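House rules for recording at home, second version

I wrote the first version of these in a notebook and lost the notebook, so this time they are going on the blog where I can find them. They cover how we record folding with the hand-held grippers: what gets checked before a session, what counts as a good take, and what gets thrown away. Daichi Morikawa read a draft and disagreed with two of them. I have said where.

For anyone new, the work is simple to describe. We do household jobs with a gripper in the hand, the camera on the gripper records them, and the recordings go to Fenanbridge, where they are used to train the arms. I do mostly clothes. Amirul Jugah does kitchens. Daichi checks everything that comes in and sends back what he doesn't like.

The Skistbridge guide we were given at the start is 49 pages long. Most of it is about bench work in a lab, with bolted tables and fixed lights, and very little of it helps when you are bending over a bed. I have kept the parts that do help and written the rest from practice.

Before the session

Wipe the lens. I use a dry glasses cloth and nothing else. Amirul used kitchen roll once and we had a smear through a whole afternoon.

Open and close the gripper 10 times with nothing in it. You are feeling for a catch. If one side moves before the other, stop and look at the pivots. Don't carry on and hope, and don't squirt oil at it. Oil gets on the pads, then on the clothes, and after that the pads slip and every grasp looks wrong.

Check the pads for lint. Black clothes are bad for this, and so are towels. A strip of tape pressed on and pulled off is enough. The frame can be dusty, I don't mind that, but the pads should be clean.

Put rings, watches and loose cuffs away. A cuff that swings into view can spoil a take and it is hard to notice while you are working.

Then clear the room of anything private. Post, medicine boxes, photographs of people, a laptop left open. This is the rule I would keep if I could only keep one. It takes a minute, and it is other people's business if you are working in a house you share. Ask whoever lives there before you start, and ask again the next time. A yes from August doesn't cover a Sunday morning in winter when somebody is ill upstairs.

We don't tidy beyond that. Daichi would like plainer rooms and I would not. A robot that only knows bare rooms is not much use to anyone with a home, and I have argued this with him enough that we now leave it as my choice for clothes and his for the table jobs.

Light

One steady light, switched on before the first take and left alone until the last. Don't chase the sun with the curtains. If the daylight changes so much that you need to move something, finish the take, move it, and write down that you did.

A light in view is allowed. It blows out the wall near it, but the wall isn't the job. What I look for is whether the seams on the garment can be made out. With dark trousers I check that on playback before recording a full set, as it is easy to end up with a black shape and no detail in it.

Keep cables off the part of the bed where you are folding. Behind is fine.

During a take

One garment, one job, one take. If you pick up the wrong thing, put it back and start again with a new file.

Move at the speed you would use if you were folding for yourself and in no hurry. People new to this go either very slowly or far too fast. The Skistbridge guide gives a number for this and I have never managed to use it.

Both pads should be in view before you close on the cloth. If you have to twist your wrist so far that one pad goes out of sight, walk round the bed and come at it from the other side.

Leave the mistakes in. A dropped corner that you pick up again is a useful recording, and Daichi has asked for more of these. A dropped corner followed by you straightening it with your other hand is no use at all. The bare hand stays out of the work from start to end. This is where most of my own rejected takes come from, because the hand goes in before you have thought about it.

No talking. There is sound on some of the files and none on others, and it is simpler to be quiet for all of them.

If anyone else comes in, stop. Children and pets too. Delete the file there and then and make a note that you did, so that the gap in the numbering makes sense later.

Layers

This rule is newer than the others. When we started, each garment was laid on a bare cover and folded alone, which made for neat recordings. Then the arms were tried on a real pile and took hold of two things at once, and pulled both up together.

So now at least a third of my sets have one garment on top of another. I choose pairs that differ in colour and cloth first, because those are the easiest to judge afterwards. You can see whether the pads closed on the top layer or went through to the one below. Black nylon over a pale stripe is about as easy as it gets. Same on same comes later, once the easy pairs are passing.

The rules for a layered set are:

Lay the lower garment out first and let some of it show on more than one side.

Put the top one down the way it lands after a rough fold. A few creases should stay in.

Hold the open gripper over the top garment before the first grasp, so there is a clear view of where it lies. I count to 3 in my head.

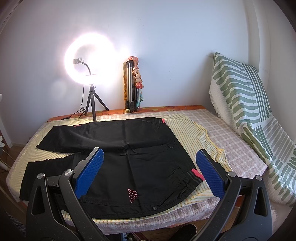
Go in at an edge, never the middle. A pinch in the middle of thin cloth can lift anything underneath, and it isn't how a person would start a fold anyway.

If the lower layer comes up, set both down again, open fully, and go back in. Mark the take as "double" in the notes. Don't delete it.

Watch for snaps, tags and zips. A pad closed on a snap holds very well and gives a false idea of the grip on the cloth. Take hold of plain fabric where you can, and where you can't, put "on fastening" in the notes.

Notes and naming

Each set gets a line in the sheet: garment, what is under it, surface, which gripper, anything odd. Write it when the set ends. I have tried filling it in at night and I made half of it up without meaning to.

The Yoshida tool that Fenanbridge sent for labelling is fine, but it only has one box for the garment. Put the top one in the box and the lower one in the comments. Amirul has asked them for a second box. The Hirkora sheets we used before had one and I still miss it.

Daichi's two objections

He thinks a third is too few for layered sets and would go to half. He may be right. I will see how the next batch does first.

He also thinks a light in view should mean a reject. I don't agree, and until the 2026 version of the guide says otherwise I am keeping the rule as it is. If it does say otherwise I will change this page and put a note at the top.

Comments are open. If you record shoes or bedding I would like to know how you deal with fitted sheets, as I have no rule for them yet and the last set I sent in all came back.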